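Drandlow Gardens Residents' Association
Minutes - general meeting, July 30, 2021
Common room, ground floor

Present: Lorna Bañez (chair), Erasto Mussa, Charoen Thepsuriya, Amnuay Intarasuk, Nattawut Somboon (minutes), plus residents from both buildings, see sign-in sheet
Apologies: units 4 and 17

Opened 7.05 pm. Lorna in the chair.

1. Previous minutes
Accepted. One correction from Amnuay - the side gate code was changed before the last meeting, not after. Moved Erasto, seconded Charoen. Carried.

2. Matters arising
Letterboxes: new locks fitted on the east bank. West bank still waiting on parts. Erasto to ring again Monday.
Bike cage: two frames with no tags still in there. Notice has been up the full month. Agreed they go to the bike kitchen if not claimed by next meeting. Unit 12 asked could the blue one be kept for spare wheels. No objection.
Gutters: done. Invoice recieved and paid.

3. Hot water, building B
Long one. Bemell came out twice in the last month. First visit reset the unit, second visit replaced the relief valve. Top floor still getting lukewarm water before 7 am. Charoen has kept a log of times and read some of it out. Pattern looks like weekday mornings only, weekends fine.
Bemell's view is the unit is undersized for the building and should be replaced. Erasto not convinced, wants the recirculation pump looked at first. Asked who last serviced the pump. Not known. No sticker on it.
Unit 21 said she has been showering at work and would like that noted. Noted.
Discussion about whether we go back to Bemell or get someone else in. Prulix did the work at the place next door and were quick but dear. Agreed to get a second opinion from Prulix on the pump only, not on replacement, and to hold off on anything bigger until we have it in writing.
Action: Erasto to book Prulix. Charoen to send log to both firms.
Moved Lorna, seconded Amnuay. Carried, one against (unit 9, wants replacement now).

4. Parking
Visitor bays. Same white ute in bay 2 most nights, belongs to someone's son, he has been spoken to. Lorna asked that people talk to each other before leaving notes on windscreens. The last note was not kind.
Suggestion from the floor for a permit card on the dash. Was tried before, cards all went missing. Suggestion for line marking to be redone, the bay numbers are nearly worn off and delivery drivers park across two. General support. Charoen has the name of a line marker.
Action: Charoen to get a quote.

5. Garden
Lemon tree by the bins has gall wasp again. Amnuay has cut out what he can reach. Needs somebody with a longer ladder, and steadier on it. Unit 6 offered.
Compost: please no more bread, no more meat, no tea bags with the plastic in them. There is a sign. Sign to be made bigger.
Winter veg bed has done well, silverbeet free to anyone, take the outside leaves.
Request for a bench under the jacaranda. Spot is level enough. Second hand preferred. Amnuay keeping an eye out. Limit agreed $150.

6. Noise
Complaint re drilling on a Sunday before 8. Unit concerned was present and apologised. By-law hours read out. Moved on.
Separate matter - the roller door. Bangs on closing, wakes units 1 to 3. Sokol serviced it in January and said the bottom seal would need doing within the year. Lorna thinks this is now. Agreed to get Sokol back for the seal and ask them to adjust the closing speed while there.
Action: Lorna.

7. Common room
Bookings sheet is not being used, or is being used after the fact. Two groups turned up on the same night again last week. Sheet to move from the inside of the cupboard door to the noticeboard so people can see it without a key.
Kitchenette: fridge to be emptied every Friday night. Anything without a name on it goes.
Heater: timer turns it off after an hour, this is how it is meant to work, just press it again. Asked several times so putting it here.
Chairs to be stacked no more than 10 high. One stack came down on Amnuay's foot. He is fine.
TV: unit 8 asked if it could be put on for the cricket in summer. Yes if booked. Volume down after 9.

8. Money
Erasto gave the report. Balance in the working account $2058 after gutters. Two levies outstanding, both have been in touch. Second opinion on the pump to come out of this account, bench as well. Line marking would not fit and will need to wait for the next quarter, or come from the sinking fund, which needs a proper vote.
Unit 14 asked why the insurance went up. Went up for everyone. Erasto can show the renewal to anybody who wants to see it.
Report accepted. Moved Charoen, seconded unit 6.

9. Other business
- Keys. Three sets to the plant room signed out, only two sets seen. Check your drawers please.
- Parcels left in the foyer over the weekend. Take them up for your neighbour if you know them, otherwise leave them behind the door out of sight.
- New family in unit 19, welcome. They have a toddler so please shut the pool gate properly, don't let it swing.
- Unit 11 is moving out at end of lease and giving away a washing line and pot plants. Knock.
- Nattawut can't do minutes next time, away for work. Charoen will fill in.

Next meeting same room, same time, last Friday of next month. Items for the agenda to Lorna a week before, in writng please, not shouted across the carpark.

Closed 8.40 pm.

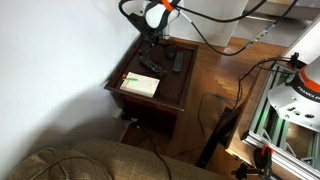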